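Sorting day at the Modesden block library, and yes, we need your spare bits

If you've walked past the old scout hall in Modesden lately and heard what sounds like hail on a tin roof, sorry, that was us. The block library is getting its big clean-out before the doors open again in October, and I've spent more of this week than I planned up to my elbows in other people's building blocks.

For anyone new to town, the block library works like the toy library down the road, only it's all construction stuff. You borrow a tub, your kids build with it for 2 weeks, you bring it back. The trouble is that what comes back is never quite what went out! Tubs come home with dice in them, bits of train track, pen lids, one very nice teaspoon (still here if it's yours). Over a couple of years the whole collection has wandered, and families have been telling us, very politely, that the castle tub hasn't had a door in it since last winter.

So Hoi-yan Hsieh, who started the library out of her garage, has called a proper sort. Every tub gets tipped out and everything in it goes back to the right home, one grey bin at a time. We have more than 1000 pieces back in their own tubs so far, and I'm told that was the easy part.

Hoi-yan's rule is small batches. I was all for emptying the lot onto a sheet and going for it, but she's right – with only a handful of pieces in front of you, your eye goes straight to the colour you want. Big mixed piles just turn to porridge after a while. She also likes a bin with walls, which I understood completely once I'd chased a wheel under the piano.

The clear blocks are my favourites and also my enemies. They're gorgeous with the light on them, and against a grey floor they can disappear if you're looking from the wrong side. The red ones you could spot from the car park.
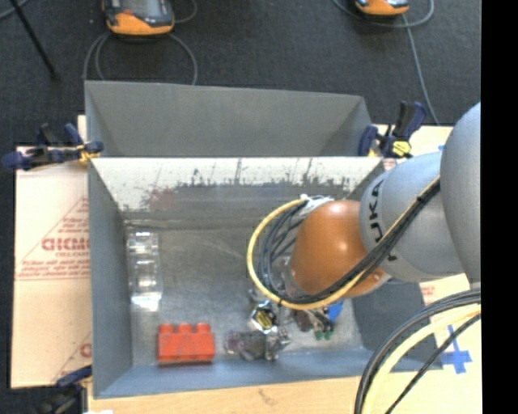 What we're short of

Doors and windows, mainly. Also wheels with their axles still attached, and flat base pieces in any colour at all. If you've got a shoebox of odds and ends on top of a wardrobe, we'd love it, and don't worry about sorting it first. A quick rinse would be lovely but we do wash everything before it goes out again.

We can't take anything with a battery in it, or anything that's cracked. Sharp edges and three-year-olds don't mix, and I've stood on enough of the broken ones to have strong feelings here.

Clear blocks are especially welcome. We've only got enough for one decent tub and there's a waiting list for it, mostly, I suspect, grown-ups who want to build a greenhouse.

Dropping things off

There's a crate inside the side door of the hall, open from 9 in the morning until 2 in the afternoon while the sort is on. Bravo Bakery on the main street has kindly put a second one beside the counter, so you can drop off your blocks and pick up a finger bun in the same trip. I've tested this arrangement thoroughly.

If you still have a tub at home from before the break, please bring it back as it is, even if you know there are pieces missing. There's no fine and we won't ask questions. Hoi-yan would much sooner have most of a farm set than none of it, and she's pretty good at rebuilding them from the spares.

New memberships will be $30 a year for a family, same as before, and that covers as many swaps as you like. The new labels are on their way too, with a picture of each set on the lid so the kids can help pack up. Mine have already put their names down for the marble run, and I'm hoping whoever has the missing funnel is reading this.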